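Robots on the Finishing Floor: Your Questions, Answered
Wirkitz Hardware, Clovirdale plant
Updated 1 Feb 2026

When we put a question box next to the time clock in January, I expected a handful of polite notes. I got 56, of which several were polite. The ones below cover most of what people wanted to know. If yours is missing, it was either a duplicate or a suggestion about the vending machine, and I have passed those along with my sympathy.

Juniper Strickland, Floor Operations

Am I being replaced?

No. The 31 people on the finishing floor today will be the same 31 people after the Halvorsen cell starts up, minus anyone who retires or wins the lottery. The company has put in writing that no finishing job will be cut on account of the cell through the end of next year. You'll notice that sentence has an end date in it. I noticed too, and I asked. The answer was that nobody signs anything longer than that here, including the lease on the copier.

So what does the robot do?

It picks up a part, holds it, carries it to the next station and puts it down. Then it does that again. If you have worked the transfer bench, you know this job, and you know how your wrist feels after lunch. We move 188 trays through that bench on a normal shift, and every one of them has been moved by a person who could have been doing something that needed a brain.

What stays with us?

Polishing, final inspection, packing, rework, and anything a customer has described as "kind of like the old one." The cell can't judge a finish. It also can't hear a bad bearing two rows over, which Ollari Line 2 people do all day without being paid extra for it. (That was also in the box. Four times, same handwriting.)

Why has this taken so long to set up?

Mostly grip. Before the arm is trusted with real parts, each pickup gets worked out in simulation, where a dropped piece costs nothing and doesn't land on a foot.

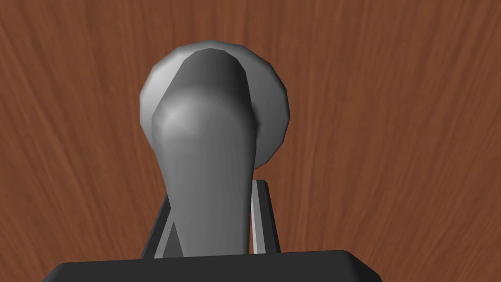
Grip planning is where your experience comes in, and it's the piece of this project I'd most like you to argue with. The software is happy to offer a pickup that makes sense on a screen and none at all on the floor. Take a handle-like shape with a rounded top and a narrower shaft: the two fingers come in on either side of the shaft, low down, with the heavy-looking end up in the air and leaning a little. Anybody who has carried long parts by the skinny end will have an opinion about that, and I want to hear it before the arm has to learn it the expensive way. The part in the simulator is plain gray, too, so it has no notion of which surface is the one we just spent time buffing. You do.

Will I have to learn to program?

You will not. Two operators per shift will be trained to start, stop and reset the cell, and to teach it a new position using a handheld controller with large buttons. If you can set the clock in your car, you're overqualified.

What if I don't want to be one of the operators?

Then don't sign up. The training is optional and the sheet is by my office door. Operators get the higher pay grade from their first day on the cell, which I mention only because the first version of this page left it out and I got some looks.

Is it going to be watching us?

The cell records its own stops, starts and faults. It does not record who walked by or how long anyone stood at the coffee machine. Supervisors will have to go on finding that out the traditional way.

What happens when it breaks?

Hit the red stop button, step back, call maintenance. Please don't reach in and help it. I know the urge is strong, and I know some of you have been "helping" the shrink wrapper for years.

While it's down, the transfer bench goes back to manual. We're keeping the bench, the carts and the good stools.

Will the daily target go up?

For the first 200 operating hours, no. After that we look at the numbers with the shift leads, and any change gets posted a full pay period ahead. I'd be surprised if it never moved. I'd also be surprised if it moved fast, having met the cell.

Can we name it?

The box received a number of proposals. Two are printable. Voting is in the break room.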